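Section 6: Rehearsing the kitchen pick in simulation

Okay, the fun part! By now you've got the Gekinwood kitchen file loaded and the arm answers when you jog it. I do all my rehearsing in the simulator before I let the real arm in our shared workshop near a dish, and I'd like you to do the same (my dinner plates thank you).

1. Open Meltbridge and load the kitchen file. Give the textures a minute. On my old desktop they come in one wall at a time.

2. Set the random seed to 64. You can use any seed you like later on, but with this one your objects will land where mine do.

3. Send the arm to its start pose, then switch the gripper to Open. I set the speed slider to 7 out of 100 and leave it there for the whole first run.

4. Jog the gripper over the plate in small steps. Go sideways first, then down! I used to do both at once and kept clipping the rim.

Caution: the Stop key only works while the Meltbridge window is in focus. Click inside it before you move anything.
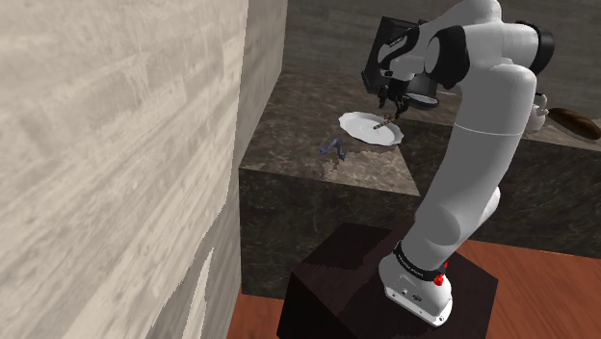
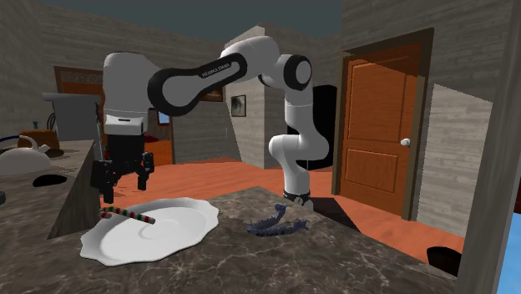 Simulated arm, with the gripper over the counter and the scalloped plate below.

Can I run this section without owning an arm?

Everything in Section 6 runs on the computer alone, so you can go all the way through it with no hardware plugged in. You'll only need the arm and its control box once you reach Section 7.

5. Check the fingertip height in the side panel. I stop at 6 mm above whatever I'm picking up and look at it from a couple of views before going lower.

6. Close the gripper, lift straight up, and hold. If the object slides out, raise the friction value one notch and go back to step 3.

7. Save the run under a name you'll recognize next month. Mine are all called "test," and I regret it every time I go looking for one.

Note: Meltbridge stops logging at 3000 frames and doesn't warn you. If you're a slow jogger like me, save partway through and start a second log.

Note: if the arm shakes at the start pose, you've probably got the old Claltow joint settings loaded. Swap in the ones from Section 2 and restart the program.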